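„Ein Schuh will liegen, nicht klemmen"

Am Vormittag riecht es bei Arboleda nach Schuhcreme und ein bisschen nach Kaffee, und die Inhaberin entschuldigt sich gleich an der Tür, dass sie noch ein Paar fertig bürsten muss, bevor wir uns hinsetzen können. Seit 22 Jahren hat sie mit Herrenschuhen zu tun, erst als Angestellte in einer Reparaturwerkstatt, dann mit eigenem Laden, und inzwischen lebt sie vor allem davon, getragene Lederschuhe aufzuarbeiten und wieder auf die Reise zu schicken. 984 Paare waren es im vergangenen Jahr. „Ich hab's im April erst zusammengezählt, für die Steuer, und dann saß ich da und dachte, die sind alle durch meine Hände gegangen, jedes einzelne", sagt sie und lacht. „Kein Wunder, dass die Daumen so aussehen."

Über das Leder könnte sie stundenlang reden, das merkt man schnell, aber eigentlich bin ich wegen des Verpackens gekommen. Das nimmt sie nämlich sehr genau. „Die Leute geben sich beim Putzen solche Mühe, und dann stopfen sie die Schuhe in irgendeine Tüte! Da blutet mir das Herz." Bei ihr kommt jeder Schuh erst einmal einzeln in einen offenen Karton, schräg hineingelegt, damit Kappe und Ferse Luft haben. So sieht sie, ob die Größe stimmt, und so geht sie mit der Lampe noch einmal über die Spitze. Erst danach wird das Paar zusammengelegt, mit Seidenpapier dazwischen und einem lockeren Knäuel in der Ferse.

Ob ein Karton denn nicht einfach ein Karton sei, frage ich, und bekomme dafür einen ziemlich strengen Blick. „Zu groß, und der Schuh wandert. Zu klein, und Sie haben eine Falte quer über dem Blatt, die kriege ich auch nicht mehr weg." Ihre Wellpappkartons bezieht sie von Skollent, immer 218 Stück auf einmal, eine krumme Menge, die sich irgendwann so ergeben hat und bei der es geblieben ist. Bedruckt sind sie nicht. Das habe ihr einmal jemand aufschwatzen wollen, mit Logo und Goldrand, aber sie findet braune Pappe neben schwarzem Leder schöner – „fast wie ein Rahmen, finden Sie nicht?"

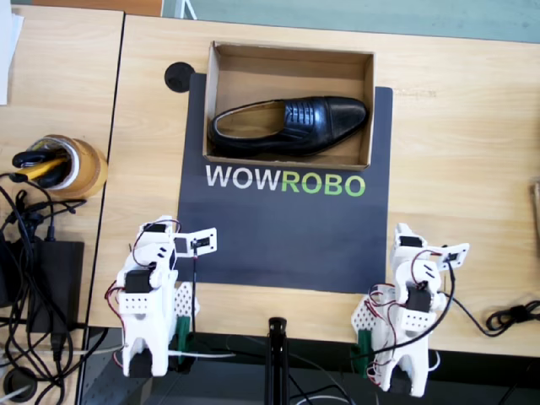
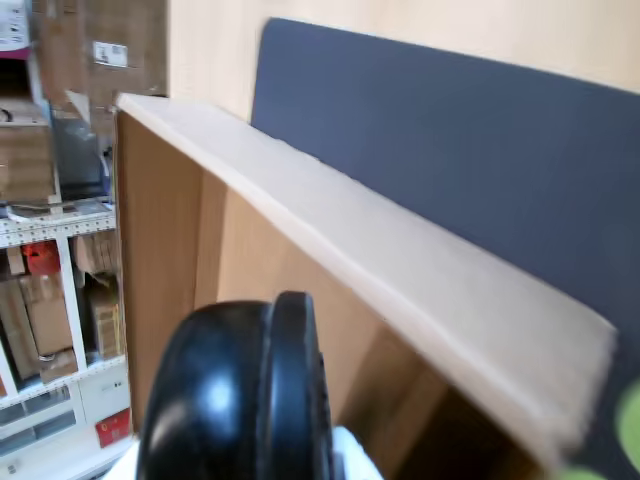
Oben der schwarze Schnürschuh im Karton, unten der helle Holzkorpus mit dem weißen Metallregal links dahinter.

Am meisten hat sie das Aufräumen beschäftigt, erzählt sie, als der zweite Kaffee auf dem Tisch steht. Das Klebeband lag früher jeden Tag woanders, das Messer sowieso. Jetzt steckt sie das Werkzeug, das sie zum Aufschneiden braucht, einfach in die Mitte der Rolle, und wer die Rolle findet, findet auch das Werkzeug. „Das ist keine große Erfindung, ich weiß. Aber ich habe damit bestimmt eine halbe Stunde am Tag gewonnen, und die stecke ich lieber in eine zweite Schicht Wachs."

Beim Holz wird sie dann noch einmal richtig ausführlich. Metallregale seien praktisch, gar keine Frage, man sehe gleich, was da ist, und könne die Böden umhängen. Für die fertigen Paare hätte sie aber gern überall Holz, helles am liebsten, weil der Raum davon freundlicher wird. Gekauft wird gebraucht, wenn es geht. 148 Euro hat sie einmal für einen ganzen Schwung alter Büromöbel bezahlt, samt Transport, und sie freut sich darüber heute noch wie ein Kind. Ein paar Schubladen klemmten, die hat sie mit Kerzenwachs eingerieben, und seitdem laufen sie wieder.

Und was rät sie jemandem, der bloß ein einziges gutes Paar verschicken möchte, zum Bruder vielleicht oder zum Besohlen? Sie überlegt eine Weile und dreht die Bürste in der Hand. „Putzen, über Nacht stehen lassen, Schnürsenkel locker zubinden. Und dann den Karton zumachen und einmal vorsichtig schütteln. Wenn Sie etwas hören, noch mal auf und Papier nachlegen." Dann muss sie ans Telefon, ein Kunde fragt nach seinen braunen Stiefeln, und die sind leider erst nächste Woche dran.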